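Thursday, evening

I woke at five again and could not sleep more, so I took the early bus to Rovley and walked from there along the canal. It was still dark when I started. In February the path is hard like stone in the morning and soft like bread when you come back, and I always forget this and wear the wrong shoes.

I want to write down about the bread, before I forget how I did it. Last week I made the dough with 800 grams of flour and it was too much for my bowl. Today I used 400 and the rye starter which I keep since autumn. The flour was from Pravel, the cheaper one in the paper bag. At home my grandmother never weighed anything. She put her hand in the flour and she knew. I asked her once how much water and she said "until it stops asking." I have translated this sentence for people here a few times and it does not work in English - they smile politely.

The dough rested while I was out. When I came back it had grown over the edge of the bowl and dried a little on the cloth, so I lost a piece. I baked it in the iron pot, forty minutes with the lid and fifteen without. The crust is good. Inside it is still a bit heavy, I think the kitchen is too cold at night. Next time I will leave it near the boiler.

In the afternoon I went to the market in Clelley to buy caraway. The spice shop, Ragab, had moved to the other side of the square and I walked past it two times. The woman there let me smell three kinds. I took the small dark one, which smells most like our kitchen. She asked what it was for and I could not find the word "crust," I said "the skin of the bread." She understood.

I spent 143 on the tram pass also, so this month I must be careful and not go to Clelley every time I miss something.

My mother called after supper. I read her the recipe and she said it is wrong, of course, there should be potato in it. I never knew about the potato! All these years I was trying with flour only. She will ask my aunt how much, and I will try again on the weekend. Now I eat the third slice with butter and salt, and it is late.
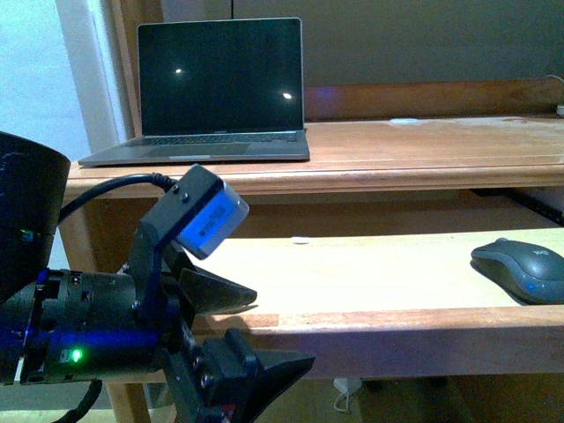
Marisela: my family put potato in the rye too, one medium one, boiled and mashed when it is still warm, and then you need less water than you think. Try it with the caraway on top and not inside.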